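Search questions and answers Search

Gray film on white floor tile keeps coming back after mopping

5 min read

Asked 2003-01-16 in Floors and Walls

We moved our tax office into a ground floor unit on Drelley Street in October. The whole front room is large white tile with gray grout. It looked fine when we signed. Two days after we got the desks in I mopped it for the first time and it dried with a gray film all over it, with swirls you can see when the light comes in from the front window. I mopped it again and it was the same or worse.

What I have tried so far:

Floor cleaner from the grocery store, the green kind, one capful more than the label says.
Vinegar and hot water.
A different floor cleaner called Nundari that the hardware store clerk gave me. It smells strong and foams a lot.
Plain hot water, once. That was a little better but still streaky.

I use a string mop and one bucket. The room is 177 square feet so it is not a big job, but I have now done it over ten times and I am getting tired of it. The landlord's office (Fujimoto Property) says the tile is glazed and should not need sealing, and that the last tenant never complained.

Socks turn gray if you walk on it without shoes. Is this something in the tile, or is it left over from the installation? And do I have to do something separate for the grout? Tax season is close and clients will be sitting there looking at the floor.

Thanks for any help.

2 answers

Answer from Chiharu Kuroda

I cleaned offices and a dental clinic in Tratus for a long time and this was the most common complaint we got on white tile. Nearly always it is soap. You used more than the label says, then put a second product on top of the first, and a string mop in one bucket just moves the dirty water from one end of the room to the other. When it dries, the soap and the dirt stay on the glaze. The next mopping wets it and spreads it out again.

It could also be grout haze, left by whoever set the tile. You can tell them apart. Take a white cloth and plain hot water, get down on your knees, and rub one tile hard for a minute. If the cloth comes up gray and the tile dries clear, it is soap and dirt. If the cloth stays clean and the film is still there when the tile dries, it is more likely haze, and that takes a haze remover from a tile store. Given the socks, I would bet on soap.

Get the dry stuff off first, all of it. People skip this or do it halfway, and then the grit goes in the mop water and ends up in the grout lines, where it turns to mud.

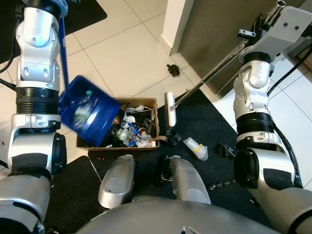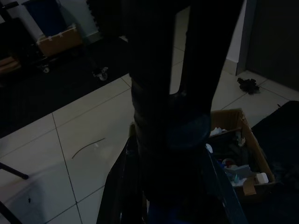 Dry cleanup on hard tile goes faster if you work from the walls in and do not carry the dirt any farther than you have to. Do the edges with a small brush, then sweep toward the middle in short strokes so you don't throw the dust up. Pick up the big things by hand. I like a long-handled dustpan such as the blue one in the first picture, and an open cardboard box on the floor next to the pile to tip it into. A low box is easier to hit than a trash can and you can fold it up and throw it out afterward. Bottles and wrappers go in that first, then the fine dirt. Look along the grout lines from a low angle before you decide you are done. Small dark bits and lengths of thin wire are easy to miss when you are standing up, and wire gets caught in the mop strings. Then vacuum, with the brush roller turned off.

After that, strip the old soap:

Fill 2 buckets, one with hot water and one quarter cup of white vinegar per gallon, one with plain hot water.
Use a flat mop with a washable pad. Own at least 4 pads. The string mop is part of your problem, put it away.
Do a section you can reach without moving your feet much. Wet it with the vinegar water and leave it 5 minutes. Don't let it dry.
Scrub it with the pad, then rinse the pad in the plain bucket and wring it hard.
Go over the section again with plain water and a fresh pad.
Dry it with an old towel. You can push the towel with your foot.

Change the plain water when you can't see the bottom of the bucket. For a room your size I'd expect to change it a few times. You may have to do the whole thing twice, with that much soap down.

Do not use the vinegar every week. It is hard on cement grout over time, and it should never go on marble or limestone. If you are not sure your tile is ceramic, ask Fujimoto again and get them to tell you what it is, not just that it is glazed. Also do not mix the vinegar with anything that has bleach in it. Check the back of that Nundari bottle before you start.

For the grout, wait until the tile is clean and see how it looks. Gray grout hides a lot. If there are dark patches by the door, baking soda and water made into a paste and a stiff nylon brush will do most of it. No wire brush, it leaves marks on the glaze.

Once it is clean, use half of what the label says on any floor cleaner, and rinse. Most weeks you only need hot water. Put a decent mat inside the front door and another one outside if the landlord allows it.

Comment from the person who asked: I did the cloth test on three tiles by the window. The cloth came up very gray and two of the tiles dried clear. The third is still a bit cloudy in one corner. I will get the flat mop this weekend. Is a bath towel ok for the drying?

Comment from Chiharu Kuroda: Yes, an old one without much lint. Do the cloudy corner over again before you buy anything for haze.

Second answer

Steam mop. My sister has one and her kitchen is always clean. I don't know if it works on the film you have, but it doesn't use soap so it can't make it worse. You might be able to rent one. Don't hold it in one place too long on the grout.

Contact us | Copyright 2003 | Back to top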